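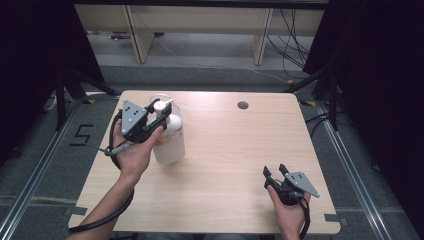
The Kullside is a side table from Starkia, sold flat in one box, and I have had one next to the sofa since June. It replaced an Ehlers nesting set that I never liked. The version reviewed is the 741, the taller of the two heights. A side table in my house has to hold a lamp, a mug and whatever bottle ends up on it, and a white pump bottle on a light wooden top with rounded corners is a fair summary of what a living room table gets used for. Pump bottles are a decent test of a finish. They drip at the nozzle, the drip runs down to the base, and the ring stays there until someone lifts the bottle.

Assembly. The box holds the top, four legs, a lower shelf, two cross rails and a bag of hardware. The hex key supplied is soft and rounded off on the third leg. I finished with my own. Total time was 30 minutes, including a restart after I fitted one rail upside down. The drawing for that step shows the rail from below with no arrow, and both ends have the same hole pattern. The slot for the shelf goes up. Mark it with tape before you start.

Stability. On a hard floor the table stood level without adjustment. On carpet it leaned toward the back left leg until I turned the foot out two full turns. The feet are threaded, but the thread is short, and a floor with a real slope will need a shim. Side to side there is no play. Front to back there is a little, and it got worse over the winter. Retightening the rail bolts took it out again. The bolts have no lock washers. I added four from a jar in the garage and have not touched them after that.

Finish. The maker calls it a hardwax oil. Plain water left overnight made a faint mark that was gone by noon. Coffee left for an hour wiped off. Hand soap was the worst of what I tried: a ring left for a weekend took the sheen down and needed a light rub with a gray pad and a bit of fresh oil. The underside has one thin coat at best, and the end grain on the shelf was dry enough to drink a second coat right away. Do the underside before assembly if you can wait a day for it to cure.

Size. The top sits slightly above the arm of a standard three-seat sofa, good for a lamp and slightly high for a plate. The shelf takes magazines lying flat but not a large art book. Clearance under the shelf is 18 cm, enough for a robot vacuum or a pair of shoes. Zamfira Matei has the lower version beside an armchair and finds it better for reading, though her lamp now needs a taller shade.

Compared with the Kutis drum table, which I tried for a month, the Kullside is heavier, less likely to tip when someone leans on the edge, and much easier to wipe. The Kutis has storage under a lift-off lid. You have to clear the lid every time you want something out of it, so I stopped putting anything in.

Support. I wrote to Starkia about the hex key and got ticket 1617 and a new key in the mail nine days later. They did not comment on the drawing.

Good: top surface, side stiffness, foot adjusters on all four legs.
Bad: hex key, rail drawing, unfinished underside, no lock washers.

I would buy the same height again in the same color. The matching coffee table uses the same rails on a longer span, and I would want to push on one in a store before ordering it.

Salamatu Adebisi
7 March 2020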